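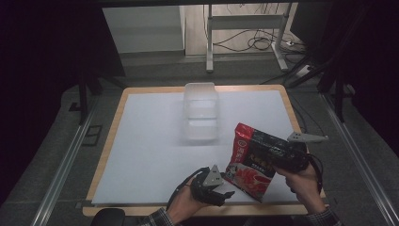
发件人:Cerkano 夹爪讨论组 转 Ostrowski 测试组

八月那封邮件里 Ostrowski 测试组写道:

> 我们用 Cudberg 的手持夹爪试了软包装,主要是零食袋和小袋调料。
> 长指片夹袋口比较稳,短指片容易只夹到一层膜,袋身往下坠。
> 换成 Tisora 的指片以后,夹持力要重新调,原来的参数偏大。
> 想问问各位,双手各拿一只夹爪配合的时候,左右是用同样的指片,还是分开配?
> 另外头部相机的曝光怎么设,白色台面老是过曝。

我们这边用的也是 Cudberg 的手柄,先说指片。左右分开配过一阵,后来又改回同样的。分开配单次操作确实顺手一些,但是换人以后左右容易装反,标定文件也要跟着换,数据对不上的时候很难查。现在两边都用带孔的灰色金属指片,都带小孔,拆装用同一把扳手。

软袋的夹法,我们的做法是一只手先夹住下角,另一只手夹上沿,两边都夹住了再抬。只夹上沿也能提起来,袋子会转,字面朝哪边没法保证。往盒子里放的时候,先让下角过盒沿,再松下面那只。我们用的是半透明的塑料盒,放在白板靠里的位置,操作的人反映手臂伸得有点远,肩膀累。盒子往外挪了几厘米,好一些,但是头部相机里手背会挡住盒口。这一点还没有好办法。

夹持力方面,Tisora 指片我们跑了121次,掉落4次,都是袋口起皱、指片只压在褶子上的时候掉的。同一批袋子用原配指片也跑过,次数太少,不拿出来比。力调大以后袋子会被压出印子,对薯片一类的东西不合适。

曝光的问题,自动曝光关掉,固定在1/400秒,增益手动。白板还是偏亮,但是黑色夹爪的轮廓能分出来,指片边缘也清楚。半透明的盒子最麻烦,和白板颜色太接近,边缘检测经常丢一条边。换深色垫子试过,盒子好认了,黑夹爪又不好认。目前留着白板,盒子位置每次开始前手工点一下。

线缆也提一句。手柄的线在手背外侧留一个弯,不要拉直。拉直以后翻腕时接头受力,我们坏过两根。

还有两个问题请 Ostrowski 那边补充:
1. 你们说的短指片是哪个长度,Cudberg 目录里有两种。
2. 力的参数是按电流设的还是按开口设的。我们按开口设,软袋厚度变化大,读数跳得厉害。

标定步骤的文档改到第5版了,需要的话在组里回一声,我发附件。

Cerkano 夹爪讨论组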